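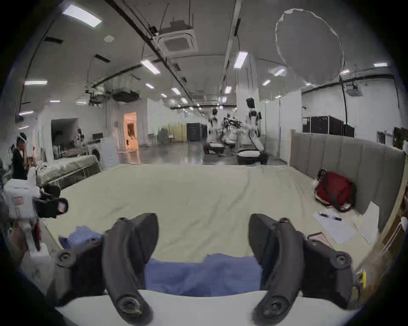
Figure 1. Blue cloth held between the gripper fingers over the bed, bedroom task area.

Durneser manipulation software: progress report to Cinport, period ending May
Prepared by Kheri Simiyu. Reviewed by Ruan Visser.

1. Perception

The cloth segmentation module (Rankin) was retrained on 1136 labeled sequences from handheld gripper recordings. Of these, 351 show cloth on a bed with a wrinkled sheet under it. Folds in the sheet were the main source of false edges in the previous release. The new version filters edge candidates by color and local depth before passing them to the grasp planner. Color alone fails when cloth and sheet are close in shade, and that case is still open.

Small items left on the bed, such as paper and pens, are now kept in a separate obstacle layer. The planner treats them as fixed. Moving them out of the way is planned for the next period.

2. Planning and control

Grasp point selection now runs in 108 ms on the target computer, inside the 200 ms limit set in the work plan. Finger width is sent as a continuous value. The earlier open/closed command made the fingers shut too far on thin cloth and lost the second layer.

Replay of handheld paths on the robot arm is working in simulation only. Wrist angles near the headboard still go past the joint limits – Ruan is testing a softer cost term there before we change the path format.

3. Tooling

The Usis log viewer now shows finger width, wrist pose and video on one timeline. Clock drift between the camera and the width sensor is corrected at import. Older recordings must be imported again to get the fix. Labels already attached to them are kept.

4. Delays and requests

Testing on the arm has moved back one month because of the joint limit problem. No change to the budget is requested. We ask Cinport to confirm the file format for the shared recordings before the next delivery – the converter cannot be finished without it.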